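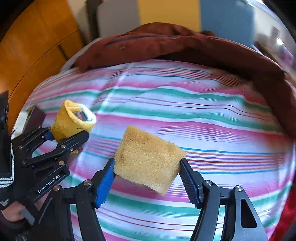
A tan-yellow sponge held between blue grip pads

Browser racer Gashi adds ghost mode, but the old grumbles remain

2025-05-01

The free browser racing game Gashi has been given its first update since March, and its makers at Setside would like us to believe it is a big one. Players can now race against a recorded "ghost" of their own best run. Fans of racing games may remember having this a very long time ago.

The update also brings three new tracks. Two of them look a lot like the old canyon course with the colours changed, though the third, a night run across rooftops, is a proper bit of work. The jumps are tight, the shortcuts are hard to spot and the music stops repeating after ten seconds.

Then there are the coins. A new kart called the Dotska costs 3,000 of them, and a decent finish in a single race pays 7. You can do the sums yourself. Setside says players will "earn rewards naturally through play", a phrase that tends to turn up shortly before a shop does. There is no shop in Gashi yet - the menu does have a greyed-out button where one would fit.

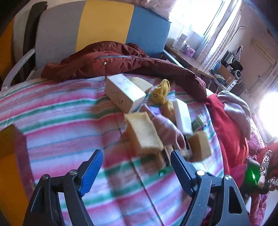

Games > Browser and Mobile

Lead designer Siamak Mohammadi said the prices were "still being looked at" and that daily challenges would make things quicker. A daily challenge is worth up to 1,000 coins, according to the update notes. The one we tried asked for a clean lap of the rooftop track without touching a wall, and it paid out a good deal less than that.

Controls are still arrow keys to steer and the space bar to jump. The delay on the jump, which players have moaned about since launch, is listed as fixed. It felt better on a laptop. On a phone we went into the same barrier over and over again, with the kart leaving the ground a moment after we had hit it.

Setside is also promising online races against other people, using the system from its earlier puzzle game Clonari. Anyone who sat through Clonari's waiting screens may want to see that working first. No date has been given.

Gashi is free to play in most browsers. Saved times from the old version carry over, but coins do not.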